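Print this page | E-mail this page

Search the manual Go

Section 5: Updating the Haslam handheld and moving your saves

Read this section before you press the button that says Update Now. We know you have already pressed it. Read it anyway, starting at step 4, and we will try to catch up with you.

The Haslam will ask to update itself when you first connect it to Wi-Fi, again when you put in a new game card, and again at the exact moment a boss reaches its last sliver of health. You may say no to the third one. The console will sulk in the form of a small orange dot on the home screen, but games will run as usual.

Before you begin

You will need the console, its own charger, a Wi-Fi network you know the password to, and 2287 MB of free space in system memory. A memory card does not count toward that figure, however large and expensive it was.

NOTE: The charger from your phone will fit. It will also charge the Haslam slowly enough that the updater decides it is running on battery and refuses to start. Use the charger from the box.

5.1 Installing the update

1. Close any open game. Suspending it is not closing it. Hold the Home button, choose the game, and pick Close Software.

2. Connect the charger and check for the lightning bolt beside the battery icon.

3. Go to Settings > System > Update. The console will look for an update, find one, and show you release notes. The notes for the May 1, 2025 update read "Various improvements." Our own notes are in Section 9 and run a little longer.

4. Choose Install. The bar moves briskly to the halfway mark and then stops to think. This takes up to 10 minutes and is normal.

CAUTION: Do not turn off the console while the bar is on screen, even if the bar appears to have given up. A console switched off at this point has to go to the repair center in Kenesden, and it will come back with nothing on it.

5. When the console restarts, enter your PIN. If it asks for the date and time, enter those too. Players who set the clock ahead to hurry their crops in Vover will find that the crops have been put back where they were.
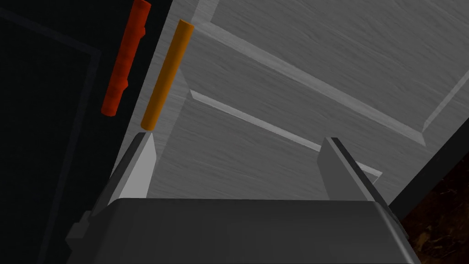
5.2 Moving saves from an older console

Saves do not move with the update. They move when you tell them to, once, in one direction. Ivone Honorato on our support desk would like that sentence printed larger, and has been told what larger sentences do to the page count.

1. Put both consoles on the same Wi-Fi network, within arm's reach of each other.

2. On the old console, go to Settings > Saves > Send. On the new one, go to Settings > Saves > Receive. Start with the new one. Yes, we listed them the other way around — this is how the menus do it, and we are hoping to have it fixed by June.

3. Check that the four-digit code is the same on both screens, then press A on each.

4. Choose the saves you want. Games marked with a padlock keep their saves online and will turn up by themselves the next time you sign in.
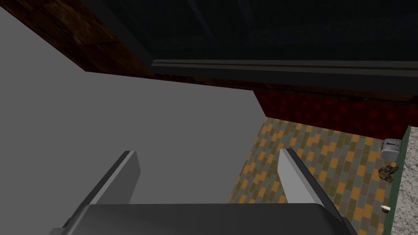
Figure 5-2. Simulated kitchen, with gripper.

5. Wait for the chime. The old console's copies are deleted after the chime and never before it, so a transfer that drops out halfway can simply be started again from step 1.

CAUTION: If the new console already has a save for the same game, it will ask which to keep. It shows the two by date only. The newer date is usually the one you want, unless someone else in the house started a fresh game on your profile last night, in which case it is very much the other one.

5.3 If something goes wrong

Most trouble at this stage comes with an error number. Write it down before you dismiss the message, as the console keeps no record of it.

Error 519 means the download was interrupted. Move closer to the router and choose Retry. The console picks up from where it left off, although the bar goes back to zero for reasons that Jeferson Meireles in engineering has explained to us twice.

Error 10 means there is not enough space. Delete something, or archive it, which removes the game and keeps the save. Screenshots are the first place to look. They are saved at full size, and the Share button sits directly under most people's left thumb.

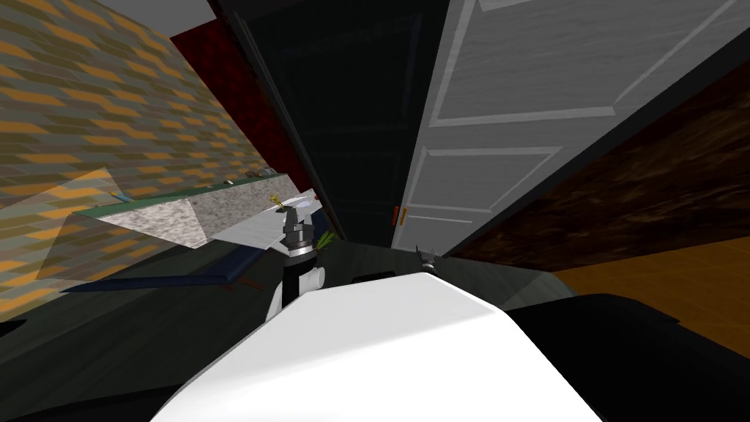
If the same number appears after three tries, leave the console off for five minutes and try once more before you contact us. Support can be reached through the Plulinbridge account page, under Help, then More Help. Have your serial number ready. It is on the back of the console, in gray print on a gray label, and a flashlight makes things easier.

5.4 Turning off automatic updates

Go to Settings > System > Update > Automatic and choose Off. The console will ask if you are sure, and then ask again in slightly different words. Online play needs the current version, so you will be back at 5.1 sooner or later.

Next: Section 6, Parental controls and forgotten PINs

Print this page | E-mail this page
Shares: 10 Comments: 5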